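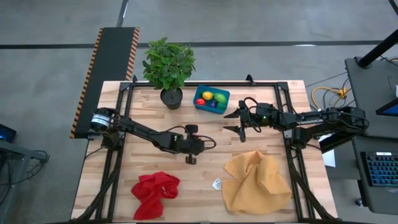 **Ticket:** tabletop finish, tacky patches
**Opened by:** Adanech Beyene
**Product:** Wultier tabletop oil

Hello again, and thank you for being so patient with me! The wood still grabs at cloth in a few spots, mostly where we set things down and forget them. I've wiped it with warm water, as Kedir Chala suggested, and let it dry overnight with the door open. It's better, I think, though the towels still drag a little. 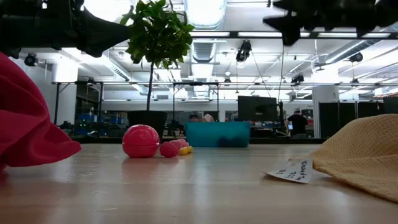 **Things left on the table**

I did wonder about the plant pot and the cloths, so please move both before you test anything. The toy fruit can go in a bin for now.
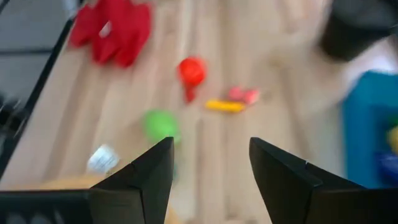 **Reply from Bereket Negussie**

Hi Adanech, lovely to hear from you. My guess is too much oil in the second coat. Rub along the grain with a dry cotton cloth, then wait 2 days before anything heavy goes back.
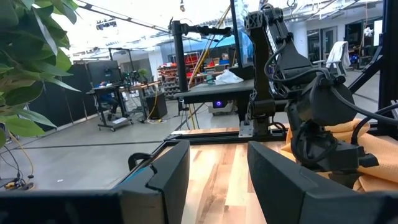
Oil that sits too thick cures slowly, and fabric left lying on it makes things slower still. I'd start on the side with the orange-yellow towel: lift it, feel the planks underneath, and write back with whatever you find.

**Status:** waiting on Adanech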